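Home | Syllabus | Notes | Problem Sets | Contact

Unit 4: Dielectric Heating of Foods
Fidelina Nina
June 2026

4.1 Where the heat comes from

A water molecule carries a permanent dipole. In an alternating electric field the dipole tries to follow the field, lags behind it, and passes energy to its neighbors. The lag is described by the loss factor, the imaginary part of the permittivity. Power absorbed per unit volume is

P = 2 π f ε0 ε'' E²

where f is frequency, ε0 is the permittivity of free space, ε'' is the loss factor and E is the rms field inside the food. Use the internal field. Students often plug in the field in the empty cavity and get an answer that is far too large.

Dissolved salts add a second term. Ions drift in the field and lose energy by collision, so a salted soup has a higher loss factor than plain water. The ionic term rises with temperature, while the dipole term for water at oven frequencies falls. Which one wins depends on the salt content.

4.2 Penetration depth

Power falls off exponentially from the surface. The penetration depth is the distance at which it has dropped to 1/e of the surface value. Ice has a very small loss factor and a large penetration depth. Liquid water is the reverse. A partly thawed block therefore heats fastest where it has already melted – the usual cause of cooked edges around a frozen center. Defrost settings cycle the source on and off so that conduction can even things out.

4.3 Standing waves

Reflections from the metal walls set up a pattern of strong and weak field. A turntable moves the food through the pattern. Food placed at the exact center of the plate gains little from this, and an off-center position is preferred.

4.4 Worked case

A source delivers 50 W to a sample for 90 s. Neglecting losses, the energy absorbed is 4500 J. Divide by mass and specific heat to get the mean temperature rise. The mean says nothing about the spread, so stir before taking a reading.

4.5 Reading

Itley, chapter 2, covers mixtures. The Groltbridge tables list loss factors for common foods; check the temperature column before using a value.

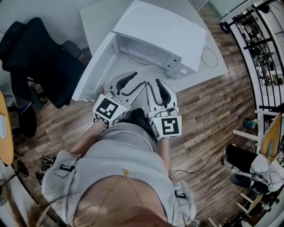

Values for oils are in a separate table and should not be interpolated from the water data.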